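ok gripper thread, since a few of you asked where the arm build went

still in the garage. still not picking anything up in real life. servo number two stripped its gears, 13 bucks gone, new one coming from Zadel whenever

so it's all sim for now. got the wrist view going last night after 34 tries at the mount transform - had the z axis flipped the whole time, dont ask
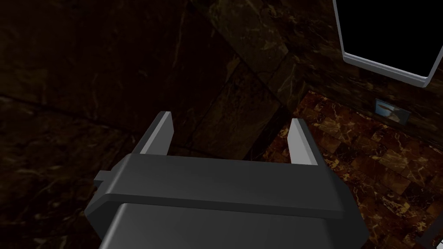 wrist view in sim, fingers open. marble everywhere lol

way too dark on the left, need another light in there before I record anything. tile floor side is fine

finger gap next. Mirela says go narrower, I want to keep it wide till the real pads are glued on. she's probaly right

physics step is still slow on my old laptop. almost 3000 steps and then the fan takes off

anyone running Bouzid controllers on a 54 mm base plate? do the stock screws reach or do I need longer ones

more when the servo gets here. Tracey I still have your calipers, sorry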